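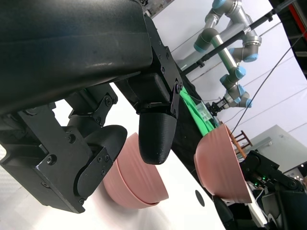
Three grippers and three pink bowls on a Ploveo test table. Photo: Ploveo

PLOVEO PUBLISHES HOUSE RULES FOR ROBOTS THAT SHARE A TABLE
Free guide covers reach, right of way and who gets to press the button

10 January 2023 — Ploveo, which tests robot arms on household chores, today released the rulebook it has been using on its own staff since September. The Shared Table Guide runs to 40 pages and can be downloaded at no cost by any lab, workshop or school that has put two arms within reach of the same dish.

The guide sits underneath whatever safety law applies where you are and does not replace any of it. Its subject is the everyday practice that formal standards leave to the people in the room: where cables run, how objects are handed over, and what gets written down when an arm does something surprising on a Thursday afternoon.

"Our first draft had 155 rules, and people followed the first six," said Bergþóra Þorgeirsson, head of test practice at Ploveo. "We cut it to 84, then to 30. I am told the 30 are being read. I have seen one copy used as a coaster, so it has at least reached the bench."

Among the rules in the first edition:

One arm holds, one arm moves. When two grippers work on the same stack, the operator names the holding arm out loud before the run begins.

Loose cables get a marked path. Draping is allowed, provided the full sweep of every arm has been checked against it first.

Every person at the table can reach a stop button without leaning over anything that moves.

Printed fingertips are inspected before each session and replaced at the first crack. Tape is not a replacement, and neither is more tape.

A dropped bowl is logged. A bowl that was nearly dropped is logged too, in the same file, with the same number of excuses, namely none.

The draft was tried out by two outside groups, Skoton and Quan, whose comments are printed in the back of the guide with Ploveo's replies. Some of the replies are short. Skoton objected to the original wording on handovers and won. Quan asked for a rule on coffee and got one.

"We wanted something a new operator could read before lunch and still agree with after it," said Hatice Ağca, who leads the robotics bench at Skoton. "The near-miss log was the hard sell. Engineers will happily write up a failure — a close call they would prefer to keep between themselves and the arm."

A second edition will add a chapter on mobile bases, written with Karden. Comments on the current text are welcome through the guide's download page. Ploveo asks that proposals for new rules also name an old one to remove.

Media contact: Ploveo press desk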